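Home Checklists Noticeboard Archive Contact

Monthly walk-round for a shared unit, with my comments

I do this on the first Monday of the month, before anyone has put the kettle on, with a clipboard and a torch. It's the Clokari form with my own notes scribbled underneath, typed up after folk at the Brerudville units kept asking me for a copy. Tick, cross or N/A, and please write something in the comments even when it's a tick – a page of bare ticks tells me very little in September about what was going on in spring!

1. Floors and walkways

Check for lifted edges, worn patches, spills, and anything left where feet go. Carpet: run your shoe along every join. Hard floor: look at it low down with the torch held sideways, which shows up a slick patch far better than the ceiling lights do.
Comment: tick, with a moan. The mat inside the side door at Unit 119 has started to curl again. I've taped it twice now and it wants replacing. 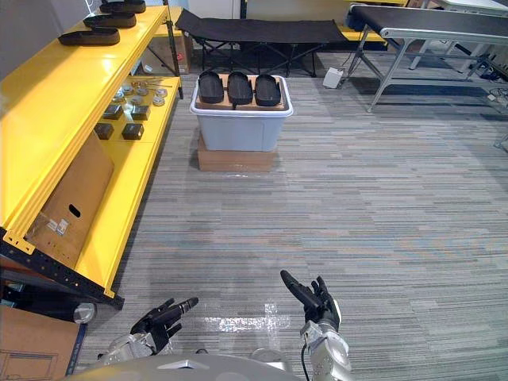 Mats in general are the thing I write down most often (I could bore for England on mats). If one slides when you push it with your heel, roll it up and take it away there and then. Don't leave it for the weekend.

2. Leads and sockets

Look for nicks, crushed bits, scorch marks on plugs, and extension leads plugged into other extension leads. Pull the plug before you handle the lead. Coiled reels get unwound all the way if they're running a heater.
Comment: cross. One four-way block was tucked behind the fridge with a furry grey coat on it. Cleaned, moved, and a stern note left. The kettle lead is fine, and the toaster is past saving and has gone in the bin with its plug cut off.

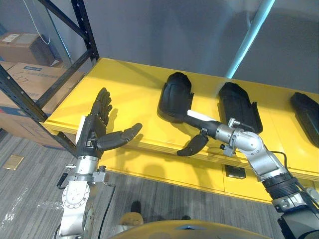 A reader over in Dosmont wrote in to ask whether phone chargers count, as their own form leaves them out and the drawer at their place is full of cheap ones. They'd had one get hot enough to mark a windowsill and now check every charger along with the rest of the leads, and wondered if that was overdoing it.

I don't think it is at all. I've added a line for chargers at the bottom of section 2, so if you've got the old version, just write it in by hand.

3. Fire doors and ways out

Open every exit fully, from the inside, with one hand. Let each fire door go from halfway and watch it shut itself. Check the signs can be read from the far end of the room, and go outside too – bins and bikes have a way of ending up against the back door.
Comment: tick on the front, cross on the back. The bolt is stiff and needed a proper shove. Marinho are booked to come and look at the hinges while they're doing the guttering.

Emergency lights: hold the test switch for 60 seconds and see that each lamp stays lit.

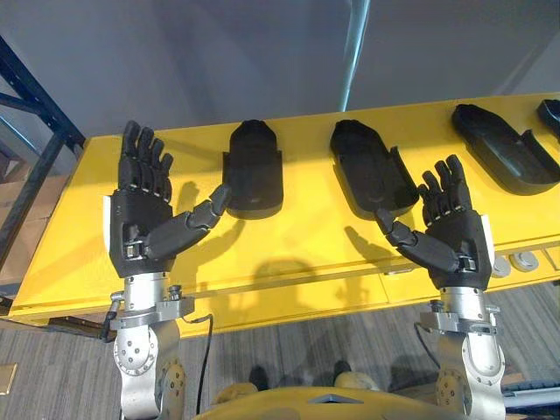 4. Storage

Heavy things low, nothing leaning, ladders chained. We keep a gap of 300 mm under the ceiling on the top shelves, house rule. Give each upright a gentle push and stop if it rocks.
Comment: tick. Paint tins finally moved off the top!

5. Dust and cleaning

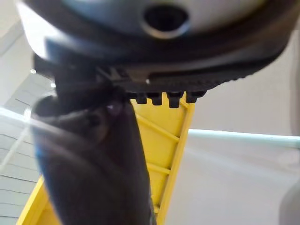 Dust is the section people skip, and I do understand, it's dull and it makes you sneeze. Switch things off first, then wipe the flat tops, vents and window ledges with a damp cloth, never a dry one. After that go looking for the fiddly spots. A smooth pale casing comes up lovely with one wipe, but a dark round hole with a raised lip like the one in the close-up needs a soft brush around the rim, and so do small ridges and the gaps between those short black teeth. No cloth pushed into openings, no spray. I keep an old make-up brush on a string for it.
Comment: N/A on the high beams as the long ladder is out on loan, tick for the rest.

6. First aid box

Dates on the eyewash, plenty of plasters, scissors still in there (they never are).
Comment: cross. Scissors found in the kitchen drawer, put back. Blue plasters on order.

Sign at the bottom, put the time you finished, and hang it on the hook by the meter cupboard.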